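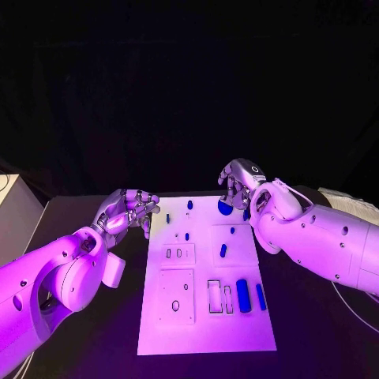

White board, pink-violet light, black curtain behind.

1/ Thread time! I've spent all of June learning to light a stage for our little play at the Oshima, and I have fallen so hard for colored light that I need to put it somewhere.

2/ Start with magenta. There is no magenta in a rainbow. Go look! Red sits at one end, violet at the other, and magenta is what your brain comes up with when red and blue arrive together with hardly any green. I've known this for two weeks and I'm still telling strangers.

3/ Paint and light mix in opposite directions. Blue and yellow paint gives you a green. Blue and yellow light, balanced right, gives you something close to white. I ruined my whole first cue sheet on this (sorry, Act One).

4/ White things are the best things on a stage. A white shirt or a bedsheet will take whatever color you throw at it. Black velvet just swallows the lot, so your actors seem to float. Cheapest magic there is.

5/ Blue is the sneaky one. A blue prop under blue light looks great, then you swing to deep red and it goes nearly black. Our blue teapot vanished in the middle of a scene and the poor cast kept pouring from it - test your props under every cue, please. 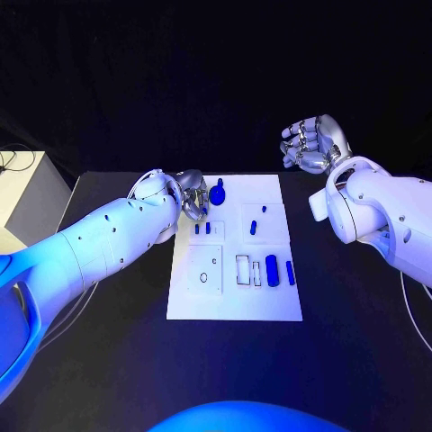 6/ Skin is trickier. Green from the front makes everyone look seasick. Soft pink or pale amber is kind to pretty much every face, and a bit of lavender from behind pulls people off the backdrop.

7/ Isamu Kudo, who taught my Wednesday class, had us light one egg for the entire evening. One egg! Warm from the left, cool from the right, and suddenly it looked round enough to pick up out of the air.

8/ You can try it at home with two desk lamps and some colored gel. Put one color on each side and hold your hand up near the wall. The shadows come out in the two colors, and where they overlap you get a third, dark one. I did this until 1 a.m.

9/ We open with 41 cues, and I love 40 of them. Cue 17 is a sunset and it still looks like soup. If you've ever done a good sunset with four lamps, my replies are open!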